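Before We Buy a Second Arm

Posted 20/05/2020 by Adesuwa Dauda
2 comments | 21 shares

The Fedbridge budget round opens in August, and the request for another Pinto arm is already on my desk. I'm not convinced. The first one takes up more staff time than we planned for, and the quote from Juvska leaves out spare fingers, mounting and training.
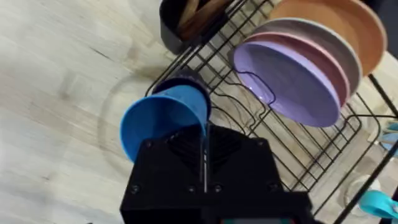 Rekha Gowda puts those extras at nearly $2000. I'd like that in writing before we sign anything - and I'd like to know who pays when a part wears out.

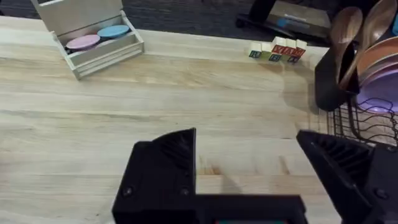 A purchase plan should start with the jobs we expect the arm to do. Ours says "household items," and that covers a lot. Plates standing in a wire rack are one job, and small alphabet blocks on the same table are another. If those need different fingers, the price changes. Aravind Mathew is asking Juvska for a trial period. Until we hear back, my vote is to wait.

Related items
Biris Lease Terms: What Changed
Melur Setiawan on Repair Costs
Spending Requests Over $50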